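Grout and Tile Cleaning Tips: What I Still Do and What I Gave Up On

Every spring the same advice makes the rounds. Baking soda and vinegar, a toothbrush, half a lemon, and your grout will look new. I have my doubts, and after two kitchens and one very stubborn bathroom I have more of them than when I started.

Start with the fizz. Mix baking soda and vinegar and you get a lot of bubbles and then some slightly salty water. It feels like cleaning. I tried it on one side of the sink and plain dish soap on the other, and my sister couldn't tell me which was which. Vinegar can also eat at cement grout if you use it often, and it dulls marble and limestone. If you like baking soda, make a paste with water and scrub with that. Leave the vinegar for the kettle.

Toothbrushes are too soft and the heads are too small. Buy a stiff nylon grout brush with a narrow edge. Skip wire brushes completely, whatever the man at the store says.

Steam I go back and forth on. It does lift grease behind a stove. Gudrun Eide wrote in to say her rented steamer also lifted some loose grout along with it, and I believe her. Try a low corner first and keep the nozzle moving.

What works for me on kitchen grease:

Warm water and a good squirt of dish soap, wiped on and left for 9 minutes.
Scrub along the lines, then across.
Rinse with clean water and change the water when it turns gray.
Dry with an old towel. Skipping this step is why people think their grout is still dirty. A film of soap dries on it and grabs the next layer of dust.

For mildew, use an oxygen bleach powder mixed the way the package says. Open a window. Never mix any bleach with vinegar or ammonia, no matter what you read in the comments somewhere.

About grout pens. They're paint. On a small patch that gets no traffic they look fine for a while. I did one wall behind a toaster and it was peeling in 6 months. If the grout is crumbling, dig it out and put in new.

Sealer is worth doing on cement grout, though I don't buy the promises on the bottle. Drip some water on the line. If it soaks in and darkens, seal it. If it beads, put your wallet away. Epoxy grout doesn't need sealer at all, and Henrik Buschmann was sold 54 dollars' worth of it for an epoxy backsplash before anyone thought to mention that.

Now, color. The usual line is that dark tile hides dirt. It hides gravy. It shows soap film, hard water spots and every swipe of a greasy sponge, and pale grout between dark tiles gets looked at a lot harder than pale grout between pale ones. Small tiles mean more lines to scrub, too. If you're picking tile this year, take a sample home, splash it with tap water, let it dry and look at it from the side before you believe the brochure.
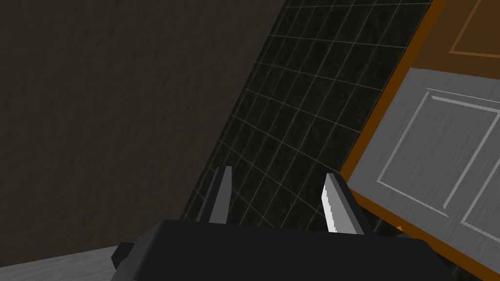
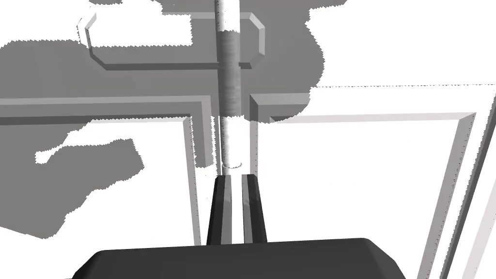 First picture: small black tiles with pale gray grout, near a wooden cabinet.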